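Plancha de vapor vertical Overgaard: catorce meses después

Publicado el 2023-08-12 en Cuidado de la ropa

Compré la Overgaard en un arrebato de madurez. Tenía una plancha normal, heredada, con el cable forrado de tela y una mancha marrón en la base que dejaba su firma en todas las camisas blancas. También tenía una tabla que chillaba al abrirse y que una vez me pilló el pulgar. Pagué 34 euros por el aparato en rebajas, más los gastos de envío, y me prometí no volver a salir de casa con el aspecto de haber dormido en un autobús.

Promesa cumplida a medias, como casi todas las mías.

Lo que viene en la caja

El cuerpo de la plancha, un depósito desmontable, un cepillo para tejidos gruesos, un guante que no protege de nada y un manual en once idiomas. El español parece traducido desde otro que a su vez venía de un tercero: «No vaporice a la persona puesta» es mi frase favorita y la he adoptado como norma de vida. El cable mide lo suficiente para llegar del enchufe al armario, siempre que el armario esté donde el fabricante se lo imagina. En mi piso no está ahí.

El depósito es de 300 mililitros. Da para dos camisas y un pantalón, o para una camisa de lino y una crisis. Lo relleno en el lavabo, con agua del grifo, aunque el manual insiste en la destilada. Durante las primeras semanas obedecí. Luego se me acabó la garrafa y también el respeto.

Primeras impresiones

Calienta en menos de un minuto, cosa que agradezco por las mañanas, cuando mi margen de maniobra se mide en tostadas. El chorro sale con fuerza y con un ruido de locomotora pequeña. La primera vez la apunté hacia abajo, como haría cualquiera acostumbrado a una plancha, y escupió un buen trago de agua sobre mis calcetines. El manual lo advierte en la página 10, con un dibujo de una señora muy tranquila.

La técnica es sencilla: se cuelga la prenda, se estira con la mano libre, se pasa el cabezal de arriba abajo y se finge que las arrugas que quedan son caída natural del tejido. En punto, viscosa y poliéster funciona de maravilla. Con una americana de lana hizo algo que yo solo había visto en la tintorería, y la americana volvió a parecer cara sin haberlo sido nunca.

Con el algodón grueso la cosa cambia. Una camisa Oxford recién salida del tendedero se ríe del vapor. Puedes insistir, puedes darle por dentro y por fuera, puedes hablarle: quedará presentable de lejos. Los puños y el cuello piden peso, metal y una superficie dura debajo, y la Overgaard no tiene ninguna de las tres cosas.

El lino

Le dedico un apartado porque me escribió un lector, Baldur Damgaard, para contarme que su plancha vertical dejaba el lino «como un espejo». Le pedí el modelo y resultó ser una Lernerby de las grandes, con caldera, ruedas y un precio que incluye varias cifras. Con la mía, el lino queda como queda el lino, digno y resignado. Si lo rocías antes con un pulverizador y trabajas por zonas mejora bastante, pero entonces ya has tardado más que con la plancha de toda la vida y encima estás de pie.

Los cuadros, ese examen

Aprendí una cosa útil con estos aparatos, y se la debo a Satish Ahuja, que arregla ropa en el local de debajo de mi casa: para saber si una prenda está bien vaporizada, hay que mirar el dibujo. En un tejido liso las ondulaciones se disimulan. En uno de cuadros, cada pliegue tuerce una raya y la raya te delata. Me hizo la demostración con una falda escocesa y salí de allí humillado, con mi camisa de leñador en la mano.

Desde entonces me fijo en los tartanes con ojos de inspector. El rojo, blanco y negro es el más cruel: las bandas claras son anchas y cualquier desvío canta. Mi camisa de leñador tiene esos tres colores y la uso como banco de pruebas. Con la Overgaard, la espalda sale recta a la segunda pasada. La tapeta de los botones, en cambio, serpentea siempre, haga lo que haga.

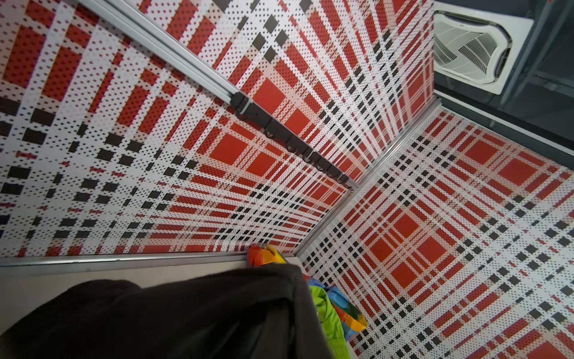 Mantenimiento y averías

A los seis meses empezó a soltar motitas blancas. Era cal, por supuesto, y me la había ganado a pulso. Vacié el depósito, seguí el programa de limpieza del manual y el asunto se calmó hasta marzo, cuando volvió con más ganas. Ahora repito la operación cada pocas semanas y he vuelto al agua destilada con la cabeza gacha.

El cierre del depósito es lo peor del conjunto. Es una pestaña fina que hace clic cuando quiere, y si no lo hace gotea por el mango. Escribí al servicio técnico, que lleva una empresa llamada Trimbridge, y me mandaron una pestaña nueva sin cobrarme. Tardó casi 14 días. La nueva hace exactamente lo mismo, pero es más blanca.

Con qué la comparo

Un fin de semana probé la Prerkham de mi hermana, más ligera y bastante más silenciosa. También más floja: con la americana se quedó en un suspiro. Para viajar me llevaría esa. Para casa me quedo con la mía, que pesa lo suyo y me ha dejado un antebrazo notablemente mejor que el otro.

¿La recomiendo?

Si tu armario es de punto, vestidos con caída y chaquetas, sí, sin darle muchas vueltas. Si vives en camisas de algodón, guarda la tabla, aunque chille. Yo he acabado con las dos cosas: la Overgaard colgada detrás de la puerta para los días de diario y la plancha vieja para bodas, entrevistas y cuellos. La mancha marrón sigue ahí, así que para las bodas pongo un paño en medio.

Nota: siete sobre diez. Le quito un punto por la pestaña, otro por el guante y otro por los calcetines.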